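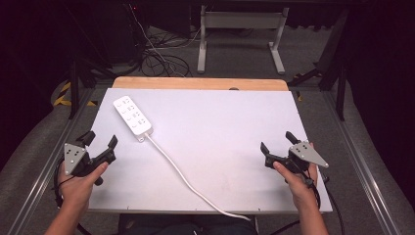
*A power strip and its cord on a white board.*

# The Plug That Eats Your Paycheck, and Other Stories

Every winter, when the heating bills come in, someone rediscovers standby power. The story has the same shape each time. Your TV is sipping electricity while you sleep. Your phone charger is a thief. Unplug it all and watch the savings roll in. Last year the city of Sturnbridge put this message on bus shelters, in the library, and on a fridge magnet that arrived in my mailbox along with a coupon for car washes.

I kept the magnet. I didn't believe it, but I wanted to know why so many sensible people did.

Kofi Nartey teaches a home repair class in the old Telavville school building, and he has been hearing about vampire power from his students for years. They ask about it before they ask about windows, attic hatches, or the age of their water heater. He has a theory about the order.

"You can pull a plug tonight," he told me. "You can't insulate a crawl space tonight. People want a thing they can do in their socks."

He lent me a plug-in meter, and I spent most of February carrying it from room to room. My phone charger, with no phone on it, didn't move the display. The toaster didn't either, though I had been faithfully unplugging it since college. The lamp beside the bed was off when it was off. I began to feel foolish, then a little cheated, as if I'd wanted to catch something.

I did catch 2 offenders. One was the cable box, which drew nearly as much turned off as it did turned on, and got warm enough that the cat had noticed long before me. The other was a pair of powered speakers I'd bought used from a neighbor in Fortin. Putting both on a strip with a switch took less time than finding the strip.

So the campaign is right, in the way that horoscopes are sometimes right. Older equipment can waste a fair amount. Newer equipment mostly doesn't, and the advice has never caught up. The magnet lists the phone charger first. It says nothing of cable boxes, and it certainly doesn't mention the dryer.

Mariama Boateng spent 3 years going into houses around Sturnbridge as an energy auditor before she quit to run her own contracting business. She remembers one couple who had labeled every cord in the house with colored tape. Red was for cords that had to be pulled at night. They had a second refrigerator in the garage, unsealed and humming, holding a case of soda and some birthday cake.

"They were proud of the tape," she said. "I was the jerk who had to bring up the fridge."

She doesn't blame them. What bothers her is how well small advice suits the people handing it out. A utility that tells you to unplug your charger hasn't asked much of you, and it hasn't asked anything of itself. Landlords like it too. Boateng has seen it printed in a welcome packet for apartments with single-pane windows you could feel from across the room.

Then there are the gadgets. A company called Fukent sells a "smart" strip that promises to cut off idle devices for you, and costs 80 dollars. It needs a wireless connection to do this, so it is always on. I asked the company how much the strip itself uses when everything plugged into it is asleep. I was sent a brochure.

I asked the Sturnbridge program office whether anybody had checked if bills went down after the magnets went out. A pleasant person said that awareness had been "very strong." I asked again and got the same word.

Nartey still lets his students talk about chargers for the first part of class. Then he hands out flashlights and takes them down to look at the furnace filter, and by his account several of them have never seen theirs.

I gave him back the meter in March. The toaster stays plugged in now. The magnet is on my refrigerator, holding up an estimate for the attic that I haven't signed.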